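The parish of Clutside will replace the heating in its church hall this summer, following a vote at the annual parochial meeting in April. The existing gas boiler, fitted when the kitchen was extended, failed its last service on flue condition and has run on reduced output ever since. The hall will close at the end of June and reopen in September.

The new system consists of two air source heat pumps on a concrete base behind the vestry, feeding 18 low-temperature radiators. Meinecke, the contractor, will also replace the pipework beneath the main hall floor, where the old iron runs have corroded at the joints. The floorboards over the pipe ducts will be lifted and relaid. The sprung section near the stage is not affected.

Heat loss calculations put the peak demand of the hall well below that of the church itself, which stays on its own oil-fired system for the time being. A link between the two buildings was considered and dropped on grounds of trench depth, as the route crosses the older part of the churchyard. Permission for the external units has been granted by the diocese subject to an acoustic screen on the side facing Jeltby Lane.
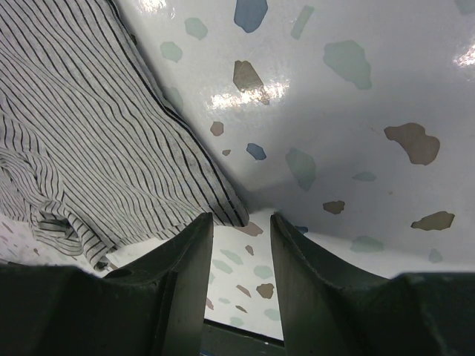

One reader of the parish newsletter asked whether the units would be audible during funerals, when the vestry door usually stands open. According to the project papers, the controls include a quiet setting which can be scheduled in advance or switched on by hand from the vestry. Output falls while it is in use, and the hall should be brought up to temperature beforehand.

Funding is nearly complete. The hall reserve will meet the larger part of the cost, and a grant from the Rernia Trust covers the screen and the electrical supply upgrade. The spring gift day raised £1,439 in cash and cheques, with a further £2,000 pledged against invoices due in August. Tax reclaimed on eligible gifts is not included in either amount. Any surplus will go into the hall reserve.

During the closure, regular bookings will move as follows:

- Sunday school: north aisle of the church, at the usual time
- Clothing exchange: Jeltby chapel schoolroom, from 10 am
- Bereavement lunch: Jeltby chapel schoolroom, from noon
- Choir practice: chancel, at the usual time
- Toddler group: no meetings until September

Items for the clothing exchange should be clean, folded and bagged by size. The schoolroom has limited storage, and bags cannot be left in the porch overnight. Bedding and curtains will not be accepted until the hall reopens. 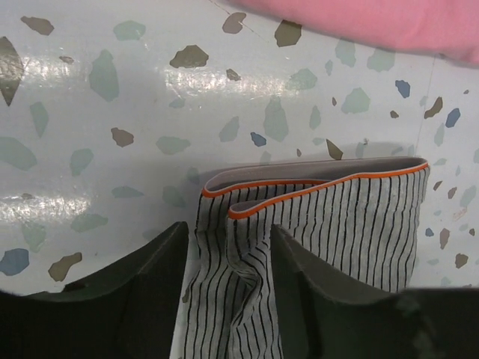
Could the toddler group not use the schoolroom as well, a parent wrote in response to the notice, given that it stands empty most mornings? The schoolroom has no enclosed outdoor space and its only lavatory is up a flight of steps. Jeltby chapel has offered the room on the same terms as for the other groups, and the question will be looked at again if the works overrun.

Flow temperature will be limited to 57 degrees outside the weekly hot water cycle. Hall users will notice that the radiators feel cooler than the old ones and that the room takes longer to warm. The thermostat will be set centrally, with a two-hour boost button by the kitchen hatch. Portable fan heaters should not be brought in, as the hall circuits are not rated for them.

Hire charges remain unchanged until the end of the year. Bookings for September onwards can be made through the parish office, which is open on weekday mornings from 9.30 am. Keys to the hall must be returned before the closure begins, and new ones will be issued with the revised hire agreement.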